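Let the Robot Have Bad Handwriting

I've been building a drawing arm at the Levthorpe shared workshop since June, and people keep asking me why I don't just buy a plotter. Fair question! A plotter would have cost me less than the 600 dollars I've sunk into motors and brackets, and it would draw a straighter line on day one.

But a straight line is exactly what I don't want. I want Arari (that's the arm) to write the way a person does, with the wobble and the little hesitation before a curve. You can't get that out of a font file. You have to go and look at hands - lots of them, doing dull things with a pen for 20 minutes at a stretch.

And once you start looking, it's all about the hand that isn't writing. My first version had one arm and a strip of tape to keep the sheet still. The paper crept, the tape tore, and I spent 24 evenings blaming the software. People don't tape paper down. They spread their fingers and lean a bit, and they turn the sheet to whatever angle suits the elbow.
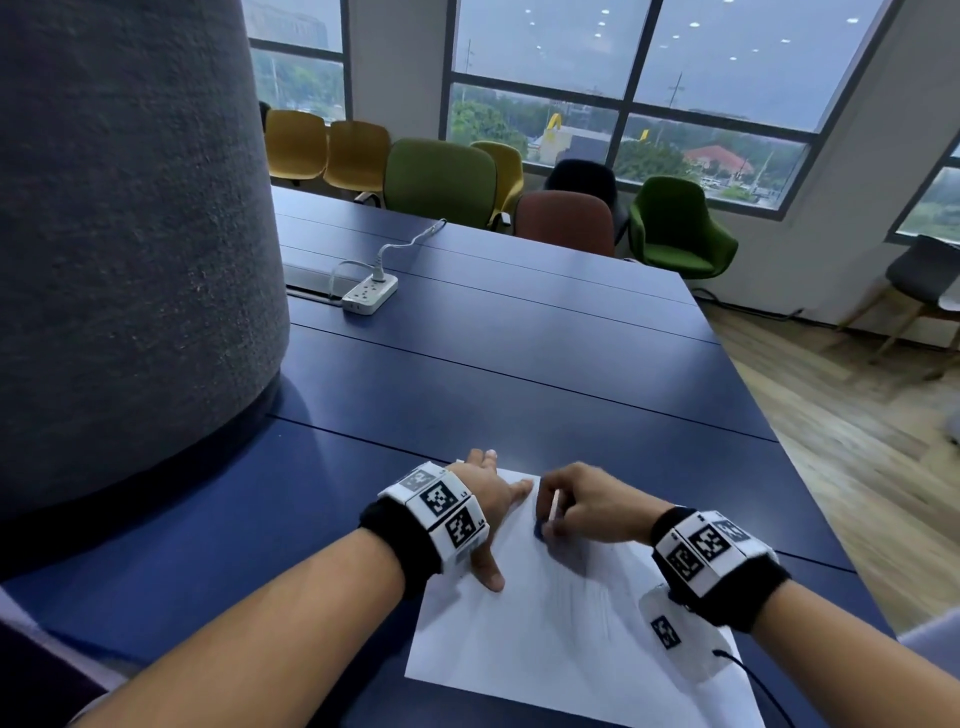
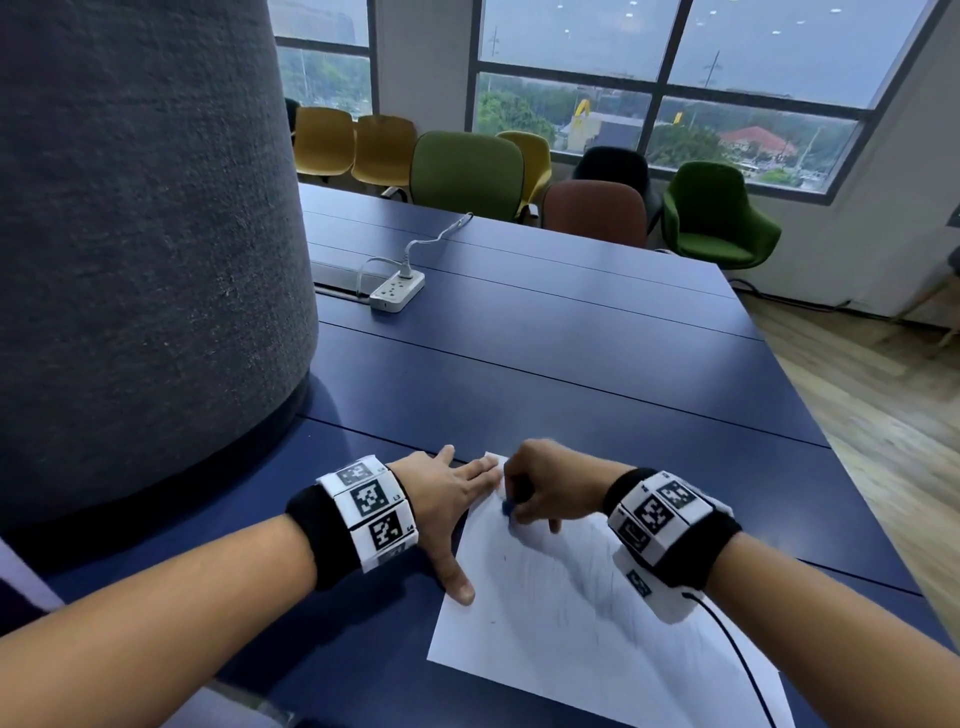
Pen work with tracking bands on both wrists, left hand flat on the paper each time.

So I'm building a second arm now, and I think more hobby builders should. We pour all our money into the gripper that does the clever part and leave the other side to a clamp. My log is up to 3,673 strokes, and the ones I'd throw out are nearly all from the taped-down days.

Yes, it doubles the wiring. Yes, my bench is a mess and my letter g still looks like a fishhook. I'd take that fishhook over a perfect plotter g any day, and I'm ordering the shoulder bracket this week.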